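**Gripper stops a bit above the tray when the organiser is transparent: perception or planner?**

**girkine_lab** wrote:

Hello all. I ask for advice about a problem which I could not solve in two weeks.

We have two small arms on one table, left and right, and a fixed camera which looks at the whole workspace. The task is simple to say: take one small item from a stepped organiser, or put it back on the correct step. The software is our own task layer on top of the Skolora planner, version from May. The depth is estimated from the colour image by a learned model, because we do not have a depth sensor on this station.

With a cardboard organiser of the same shape everything works well. With the clear plastic one, the right arm goes to the correct place sideways, but the height is wrong. Usually it stops too high and closes on nothing. Sometimes it goes too low, and the planner reports a contact that it did not expect.

I made 402 attempts with the clear organiser and in 79 of them the height was wrong. The sideways error is small in all attempts, so I believe the calibration is correct. My colleague believes that the calibration is never correct.

The right arm is at the top tray here, next to the round container with the patterned lid: 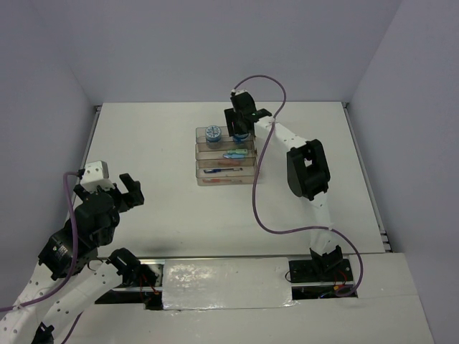 *Posted by girkine_lab · station 2, right arm at the top tray, left arm open*

The dark blue pen and the pen-like item on the middle steps are much easier for us than the container. I expected the opposite, as a pen is thin. Can somebody tell me if I should look first at the depth model, or at how the planner uses it?

---

**tolvane** wrote:

Depth model. I would not even open the planner yet.

The trays are transparent, the table is white and the walls are pale. A monocular model has very little to hold on to there. It probably gives you the surface behind the tray, or a mix of both. The dark blue pen has contrast, so the model finds an edge and puts it at a sensible height. Your container has a translucent body, so only the lid helps you.

Please plot the estimated height of the tray surface over many images where nothing moves. If it jumps, you have your answer.

---

**girkine_lab** wrote:

Thank you, I did this in the evening. I took 3000 images with both arms parked and nothing changed on the table. For the lid the height is stable. For the empty part of the top tray it has two values, and it changes between them without any reason I can see. One value is near the true tray. The other is near the table.

---

**Abrehet Workneh** wrote:

Sorry, but I disagree with tolvane a little. The test shows that the depth is bad on the tray. It does not show that the depth is what makes the grasp fail. You wrote that the lid is stable, and the lid is what you grasp.

So where does the planner take its target height from? In Skolora the default grasp height is not the height of the object. It is the height of the *support surface* under the object plus an offset. If the support surface is the tray, and the tray has two values, then the stable lid does not help you at all. Look for `support_source` in the task file. I suppose it is set to `scene`.

I had the same trouble with a glass shelf and lost a month on it.

---

**girkine_lab** wrote:

It is set to `scene`. I did not know this parameter exists.

---

**tolvane** wrote:

Fair point about the support surface, I did not know that Skolora does it this way. But I still say the root is perception. Changing the parameter hides the bad depth from this one task, and it will come back in the collision check. The planner also has to know where the upper trays are when the arm reaches for a lower one.

---

**pk_drovance** wrote:

Why estimate the organiser at all? It is a rigid thing with a known shape. Measure it once with calipers, make a simple mesh, and fit only its position on the table. Four trays, four known heights. We do this for all fixtures on the Drovance cells, and transparent or not is no longer a question.

For the fit you can put two small markers on the base. If you do not want markers, use the corners of the side walls, but then the light must be good. I see a reflection on the tape at the front and also a shadow from the left arm on the table. Such things are enough to move a corner.

---

**tolvane** wrote:

Works until somebody buys another organiser.

---

**pk_drovance** wrote:

Then you measure the other organiser. It takes ten minutes.

---

**Abrehet Workneh** wrote:

I agree with pk for a fixed station. For a system which must work in any kitchen I would agree with tolvane. girkine_lab, which one is yours?

One more thing, a small one. On your right arm the purple cable makes a loop over the top of the arm and then comes down near the organiser. Is the cable in your self-mask? In our case the robot mask was made from the URDF, and of course the URDF has no cables in it. The depth model saw the cable as part of the scene and the planner was avoiding it.

---

**girkine_lab** wrote:

It is a fixed station, so I follow pk first. And no, the cable is not in the mask. The mask comes from the URDF also here. I will make it wider around the upper link and see.

---

**lachance_user** wrote:

A question from the side: do you plan both arms together? We use the Lachance scheduler and it keeps a safety volume for the second arm even if it is idle. With the left gripper pointing to the centre of the table, this volume could be quite big and push the right arm to a higher approach. It would look the same as "stops too high".

---

**girkine_lab** wrote:

We plan them one after the other, and the idle arm is a static obstacle. I checked the logs of the failed attempts, and the approach path is the same as in the good ones until the last waypoint. So I think it is not this, but thank you.

---

**girkine_lab** wrote:

Update. I changed three things, one by one:

1. `support_source: model`, with the mesh of the organiser as pk described. I used two markers.
2. A wider self-mask, with the cable included. It is an ugly polygon which follows the link, but it is fast enough.
3. The collision check now takes the organiser from the mesh and everything else from depth.

After the first change the attempts which were too high disappeared almost completely. The unexpected contacts stayed. After the second change I saw no difference in the grasps, but the planning time became shorter. After the third the contacts became rare. In total I ran some 614 new attempts over all three steps, and the last part of them was the cleanest we ever had on this station.

What is left is a different error. The container turns a little when the fingers close, and then the put-back pose is wrong. I think this is for the control people, and I will open a new thread.

---

**tolvane** wrote:

Good result. I would still like to see the depth model fine-tuned on clear plastic one day. Can you share the images with the two heights?

---

**girkine_lab** wrote:

Yes, I must ask first, but I think it is possible. I will put the link in this thread.

---

**Abrehet Workneh** wrote:

For the turning container, try to close more slowly before you change anything else. And write in the new thread which finger closes first, if your log has it.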